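4.2 Format of the viva and how candidates prepared 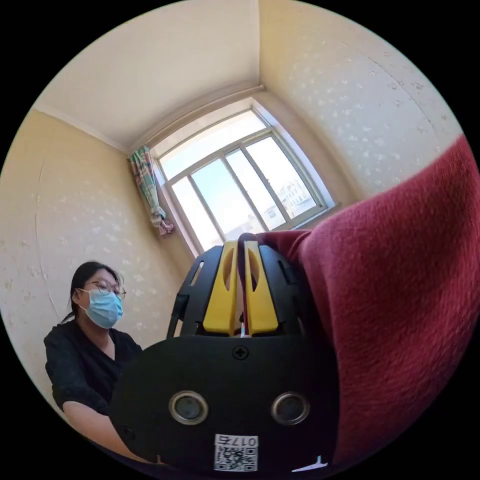 Figure 3. Hand-held gripper with two yellow fingers.

The two departments differed most in what happened before the viva. At Predville, candidates were given a date when they handed in the thesis, and the names of both examiners were confirmed in the same letter. At Akier, the date was set later, once the external examiner had agreed to travel, and several candidates told us they had waited through most of a term without knowing when they would be examined. The written rules of both departments allow either practice.

Practice vivas were offered in both places but were taken up unevenly. Predville runs them as part of the normal calendar, with two members of staff who have not supervised the candidate. At Akier the supervisor is expected to arrange one on request. Of the nine candidates we interviewed at Akier, two had asked for a practice viva. The other seven gave different reasons for going without. Some had not known they could ask. Others felt that their supervisor was too busy, or thought that asking would look like a lack of confidence in the thesis.

Candidates who had been through a practice viva mostly talked about its effect on short questions. They had prepared for long, technical ones and were surprised by how often they were asked simply to say what the thesis was for. One engineering candidate put it this way: "I could defend every chapter, but I had never said the whole thing out loud in two minutes." Similar remarks came from candidates in other subjects, including those whose work had already been published in part.

The public part of the examination also needs a note. Predville opens the first part to anyone in the department, and friends and family may attend. The candidate gives a talk, the audience may ask questions, and the room is then cleared for the closed session. Akier has no public part. We had expected candidates to find the open talk a strain, and a few did, but more of them said it had settled them before the closed questions began. Several Akier candidates, asked whether they would have wanted one, said they would have liked their fellow students to hear what they had been working on.

Examiners saw the matter differently. Those who had served in both departments preferred the closed form, mainly on grounds of time. They also said that a candidate's talk rarely changed their view of the thesis, which they had formed from reading it. We return to this in Section 5, where the reports are compared.

The interview guide was adapted from the one used in the earlier Győri study, with the questions on funding left out. Transcripts were coded in Stornedia by both authors, working separately, and differences were settled by discussion. Coding was finished in November 2024. Interviews held in December, after the coding had closed, were used only to check quotations with the people who had given them.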